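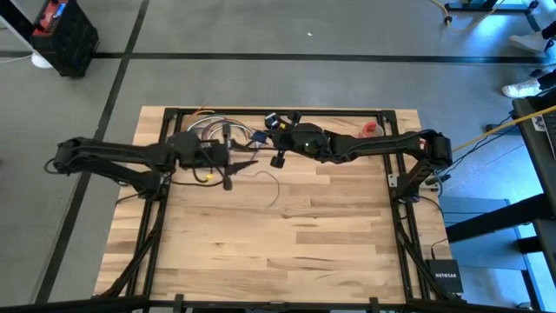 Trinity Blackwood asked that the minutes open with her objection to running both arms at full speed before the stop button is wired to cut power to the two of them together. She said the left arm has its own supply and keeps going when the right one is stopped, and she doesn't want anyone reaching over the wood until that is fixed. Aníbal Ospina agreed and withdrew his request for a full-speed run this month. The arms stay at the slow setting until the next meeting.

# Calumo Shared Workshop, Two-Arm Table Build

Minutes, October meeting. Started at 7 p.m.

Chair: Trinity Blackwood
Notes: Aníbal Ospina

## 1. Last meeting's minutes

Approved with one change. The September minutes said the frame was "finished." It should read "assembled." The corner brackets had not been tightened a second time.

## 2. Frame and mounting

Brackets were retightened after the September meeting. Aníbal went over the base of each arm with the long hex key and found one bolt on the right base that turned a little. He put thread locker on it and marked it with a paint pen. If the mark moves, tell him.

There was a long discussion about whether to shift the left arm farther back along its rail. With both arms at the middle of the table the elbows come close to each other on some moves. Trinity would prefer to leave the bases where they are and limit the reach in software. Aníbal thinks the software limit will be forgotten the first time somebody loads an old settings file. Left where they are for now. Aníbal will write the limit into the startup script so it loads every time.

The wood top stays as it is. A proposal to cover it with a rubber mat was dropped.

## 3. Wiring

Wiring took up most of the evening. The motor cables and the camera cables currently run together, and the wrist camera on the right arm drops out when the arm turns past a certain point. Aníbal swapped the cable and the fault stayed, so the connector is the next suspect. Trinity has seen the same thing on a printer with a cable pulled too tight at the joint.

Agreed:

- Motor cables and camera cables get separate runs along the frame.
- Every cable that crosses a joint gets slack, checked by hand through the full range with the power off.
- Label both ends. Masking tape is fine until the label maker has tape again.
- Nothing loose stays on the wood while the arms are powered. 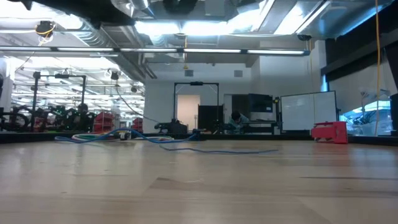
The last point was not being followed as of tonight. Trinity asked for a fixed place for network cables and it was agreed to put hooks on the wall by the tool rack. Until the hooks are up, coil them and put them in a bin. Aníbal will buy the hooks out of the petty cash tin and leave the receipt.

Cable ties: use the reusable kind on anything that may move again. Aníbal has been cutting zip ties off the same bundle every session and is tired of it.

## 4. Grippers

The printed Pekov fingers cracked at the screw hole after a week of use. Trinity reprinted a set with thicker walls and the print direction turned, so the layers no longer split along the load. These have been on the bench tester for 500 closings without a crack. She would like to see them pick up something with weight before calling it done.

Test objects for next month were discussed. Suggestions were a coffee mug, a roll of solder, a paperback and a wet sponge. The sponge was turned down. Trinity will bring a mug nobody minds losing.

Grip force is set too high for anything soft. Aníbal has found the setting but it is stored in the gripper and goes back to the default when power is removed. He has written to Dredau, where the grippers came from, and has no answer yet.

## 5. Software

The controller now runs from the Urrego branch. The older branch is kept but should not be loaded on the table computer. Two things are still open:

1. Ticket 1609, the right arm pausing for a moment in the middle of a long move. Aníbal can make it happen every time with the wrist camera streaming and not at all with the camera off. He thinks the network is too busy. Trinity thinks the computer is. They will each test their own idea and write the result in the ticket.
2. The homing routine moves both arms at once. It should do the left first, wait, then do the right. Trinity has a change ready and will merge it after a slow run with someone holding the stop button.

Camera calibration has to be redone whenever a wrist camera is unscrewed. This was missed in September and the pick positions were off for an evening before anyone worked it out. A card with the steps will be taped to the inside of the tool cupboard door.

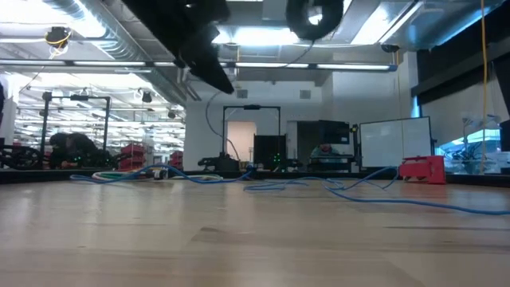
Calibration takes long enough that it should not be started in the last half hour of a session. If a camera comes off late, leave a note on the keyboard and do it next time.

Trinity asked whether the settings files could be kept in one folder with dates in the names. Aníbal will move them. Personal copies on the table computer will be deleted after the November meeting, so take what you want before then.

## 6. Stop button

Returned to from the start of the meeting. The plan is a single button at the front of the table that opens a relay on each supply. Parts are on hand except for one relay. Trinity will do the wiring and Aníbal will check it with a meter before anything is powered. The test is to press the button during a slow move, once with each arm moving alone and once with both moving. The button has to be reset by hand and the arms must not start again on reset.

The arms will sag when power is cut. Both will be tested over a folded blanket the first time. It was noted that the brake on the left shoulder makes a click and the right one doesn't, and that this should be looked into at the same time.

Until the test is passed, two people must be present whenever the arms are powered, one of them at the switch.

## 7. Money

Spent since last meeting: filament, connectors and the paint pen. The relay was approved. A second set of Pekov finger blanks was put off until the mug test is done.

## 8. Actions

- **Aníbal:** startup script with the reach limit; hooks; separate cable runs; settings folder; write to Dredau again; network test for 1609.
- **Trinity:** stop button wiring; mug; merge the homing change; computer test for 1609; calibration card.
- **Both:** meter check and stop test.

## 9. Other

The label maker needs tape, 12 mm, black on white. Trinity's long hex key set is missing the 5 mm. Please look in your bags.

Next meeting in November, same time. Closed at 9:10 p.m.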